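About Cundance

Hi, I'm Stela! I run Cundance, a little dance school up two flights of stairs, over a bakery, which means everybody leaves class hungry. We teach folk dance, beginner ballroom and a thing on the October schedule called Slow Feet, and I'll get to that one in a minute because it's my favorite.

I didn't plan on owning a school. I danced as a kid, quit at sixteen in a huge sulk, and came back to it years later when my neighbor Nelu Bălan needed a partner for a wedding (his own cousin's, and he'd promised the family a proper hora). We practiced in his garage with the car backed out onto the street. By the time the wedding came, 11 people were turning up at that garage, and his wife very reasonably wanted her parking spot back.

So I went looking for a room. The one I found had 742 square feet of ugly carpet, and under the carpet was a maple floor! My brother-in-law and I sanded it ourselves and I still find dust in my coat pockets. We've since taken over the room next door too, so there are now two studios. The big one is called Kemari and the small one is called Hodoroagă, which is a fond Romanian word for an old rattletrap. You'll understand when you hear the radiator.

There are 3 of us teaching these days. I do the folk classes and most of the kids. Valter Ramalho has the ballroom nights, and if you've never been taught to waltz by a man who counts out loud in Portuguese, you're in for a treat. Sum-yee Yau came to us from physical therapy and started Slow Feet, a class for people who have had a hip done, or a bad fall, or who just haven't moved much lately and feel shy about it. You can do the whole hour in a chair if you want. Plenty of people do, and they sweat as much as the rest of us. 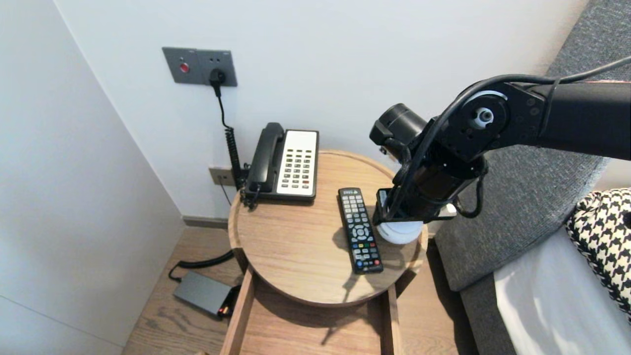
The round wooden table in the corner, next to the bed.

People ask me about shoes more than anything else. Please don't buy any before your first class! Socks are fine in the small studio, and for the big one any clean shoe that doesn't leave marks will do. We keep a basket of loaners by the door, and if you fall in love with dancing Sorin Gavrilă at Cenix, two blocks over, will fit you properly. He's patient with wide feet. I have wide feet, so I'd know.

You don't need a partner either. We switch around all evening, and if you'd prefer to stay with the person you came with, just tell whoever's teaching and we'll skip you in the rotation.

Twice a year we clear the tables out of the Grange hall and throw a dance with a live band. It holds up to 500, though we've never come close to filling it, so bring your aunt. The kids go first, then the Slow Feet group, then it's everybody until the band gets tired.

Your first class is free, any level, any age. Come ten minutes early so I can show you where the coats go, and use the side door after 6 p.m. The bakery locks the front one.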